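Home Guides Kits Borkham Groups Contact
Search the guides Go

Savance Conversation Kit: Set-up Guide
Section 8: Running your first evening on hard opinions

Revised June 27, 2026

Welcome to the part of the guide that most hosts flip to first, and we can't blame you! By now you should have the Kerkia cards unpacked and your guest list more or less settled. This section takes you from an empty circle of chairs to a first real conversation about the things people usually argue about in comment threads: who had it easy, who worked for it, who gets to say so, and how to listen when you think the other person has it all wrong.

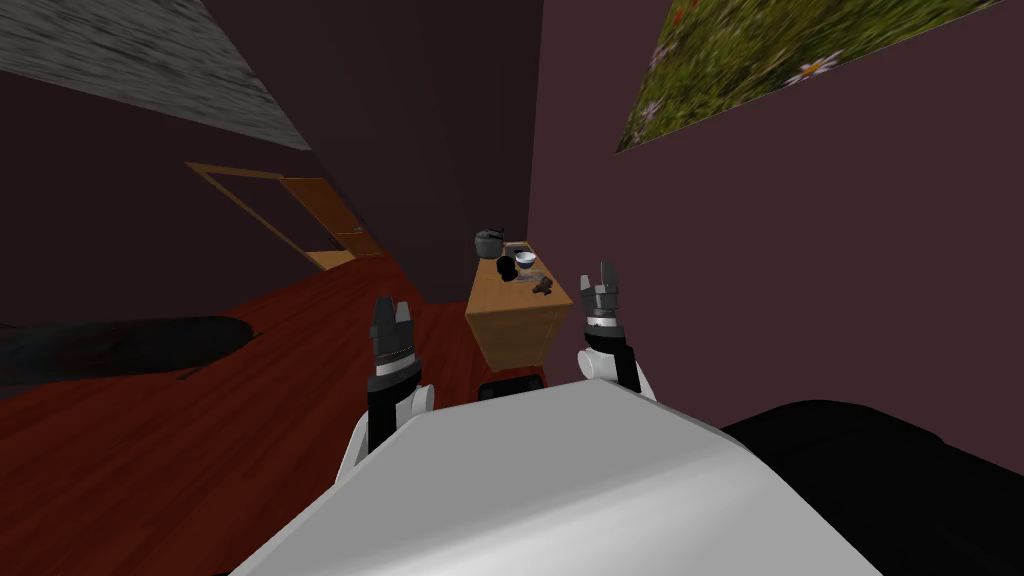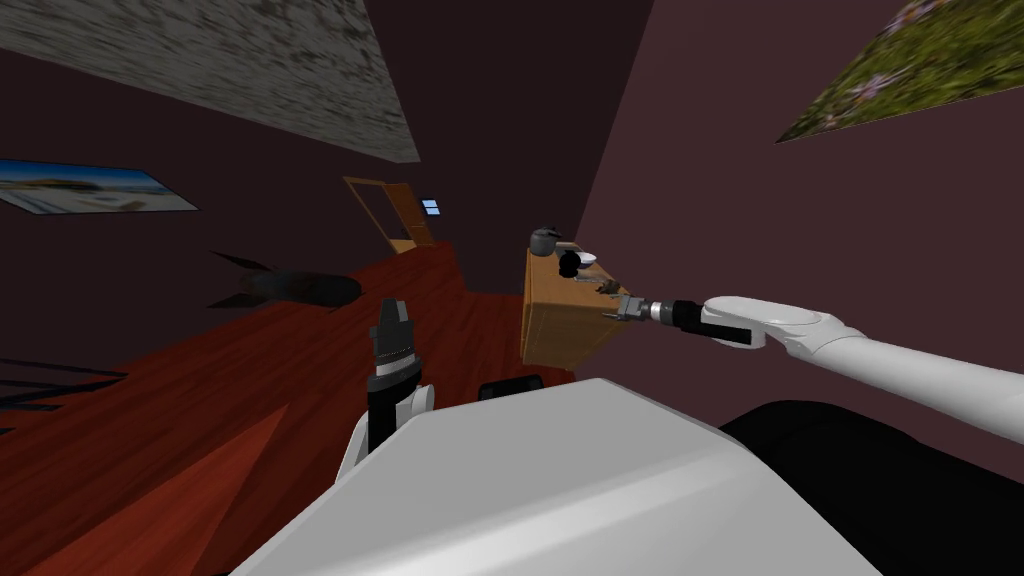

Both pictures: tilted rendered views of a room, with a white robot body in the foreground.

Before you begin

You will need the Kerkia deck (the full set is 200 cards, but you'll only use a small stack on the first night), the Savance timer or any kitchen timer you like, paper, and pens that work. Please do try the pens. Up to eight people can share one deck comfortably. If more say yes, split into two circles and give each its own host.

8.1 Preparing the deck

1. Sort the cards by the color of the border. Green cards are warm-ups, yellow cards are about everyday opinions, and gray cards are about money, luck and upbringing.
2. Set the gray cards aside for now. You'll bring out a few of them in step 8 below, if the evening is going kindly.
3. Shuffle the green cards and place them face down where everyone can reach.
4. Read through the yellow cards by yourself and pick out the ones you'd be willing to answer. If a question makes you wince, leave it in the box until you know your group better.

Note: Decks printed before March have no gray border. On those, look for the small H in the corner, which stands for Hijazi, our name for the deeper set of questions.

8.2 Opening the circle

5. Ask everyone to sit, and read the welcome card aloud, slowly. It feels a little stiff the first time. By the third evening you'll have your own version, and you're very welcome to use it.
6. Go once around with a green card each. Answers can be as short as people want, and "pass" is a complete answer that needs no follow-up.
7. Move on to the yellow cards. Whoever draws the card speaks first, with the timer set. When it rings, the person on the left says back what they heard, in their own words, before adding a single thing of their own — this is the step that hosts are most tempted to skip, so be gentle but firm with yourself about it.

Caution: Saying back is easily turned into a correction. If you hear "So what you really mean is," pause the timer and ask the first speaker whether that's right.

8.3 Moving to the gray cards

8. Ask the whole circle whether they'd like to go on. One no is enough to stay with yellow, and please don't ask for an explanation.
9. Draw one gray card and read it twice. Leave some quiet after the second reading, long enough that it's slightly awkward.
10. Speak only about your own life. Guesses about somebody else's childhood, salary or troubles go back in the pocket they came from.

Caution: Do not use the gray cards to settle an old quarrel between two guests. If one starts up anyway, return to the green stack and pour something to drink.

8.4 Closing and writing up

11. Finish with the closing card, even when everyone is already hunting for their coat.
12. If your group would like to share a reflection with the other Borkham circles, keep it under 400 words and leave out anything that would let a reader guess who said what. Put form number 1345 on the first line so that it reaches the right folder.
13. Put the cards you used at the back of the box, and the rest in front, ready for next time.

Note: A quiet first evening is very common. Stay with the same group for another one before you change the cards or the seating. If you find the timer makes people nervous, turn its face to the wall and leave the bell on. For circles that meet by phone, continue to Section 9.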